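About Stundellow

Stundellow began with a neighbour's overflowing linen cupboard and one very long August weekend, and we've been folding other people's clothes ever since. We're a small wash-and-fold shop in Skindale, just up the road from the Skalach bakery (do try the buns while you wait!), and we look after 300 households, plus 4 sports clubs whose jerseys arrive in every colour you can think of.

We wash with plain, unscented soap, dry on low heat and fold everything on a flat table, one piece at a time. T-shirts are our bread and butter. We like a squarish fold with the print facing up, so you can find your favourite in the drawer without pulling out the whole pile, and we're happy to fold to your own habits if you let us know when you drop off. Socks get paired, odd ones go in a paper bag with your name on it, and nothing gets ironed unless you ask.

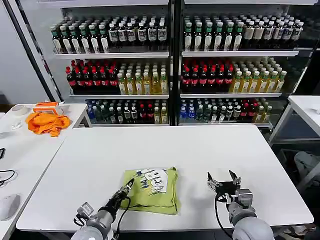
How long does an order take?
Most bags are ready the next afternoon, and doonas or heavy blankets need an extra day. If you're in a hurry, drop in before 5 and have a word with us at the counter.

You'll find us at 2686 Biswas Road, with parking at the back and room for a pram inside the door.

Page updated Mar 22, 2022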